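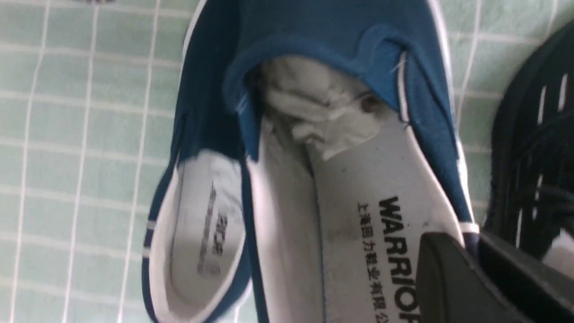

Wiltard Tapes
March

1/ The new Skelano tape is up for preorder today. It's called Flileo, it runs 80 minutes, and it comes out at the end of the month on cassette and as a download. I'm putting the details in one thread so I can point people to it.

12 replies · 41 shares

2/ Skelano is a duo. One plays pump organ, the other runs a four-track and a couple of cheap delay pedals. They recorded this in a rented house over the winter with no overdubs. If a take went wrong they started it again from the top.

3/ There are 7 pieces. The shortest is under four minutes and the longest takes up most of side B. That one is called "Krawczyk," after the street the house is on. It starts with a single held chord and doesn't change much until the last third.

4/ People who have the first tape will notice there's less hiss on this one. They bought a better deck. The organ still has the stuck key and you can hear it on tracks two and five.

3 replies · 9 shares

5/ We made 181 copies. The plan was 200, but the duplicator had a bad batch of shells and we took what was good. There won't be a second run on cassette. The download stays up.

6/ Shells are smoke gray with white ink. The J-card is a three-panel fold, printed on uncoated stock, with the track list on the inside. Each tape comes with a download code. If your code doesn't work, reply to the order email and I'll send another.

7/ Shipping: US orders go out the week of release. Overseas orders go out the week after. Postage went up again, so if you're outside the US it's cheaper to order two or three things at once.

8/ A few shops will have it. I'll post the list when they confirm. Please don't ask them to hold one yet, they don't have stock.

9/ Somebody asked about vinyl. At 80 minutes it would have to be a double LP and the plant's minimum is 500. We can't sell that many. Maybe a shorter record later, but there's nothing planned.

6 replies · 14 shares

10/ "Krawczyk" is streaming now in full. The other six will go up on release day in the evening, Eastern time.

11/ Correction to 6/: the track list is on the back of the J-card. The inside has the recording notes.

12/ Also, the first Skelano tape is sold out here. I found two with cracked cases and I'll put them up at half price tonight, around 7 p.m. The tapes themselves play fine.

4 replies · 5 shares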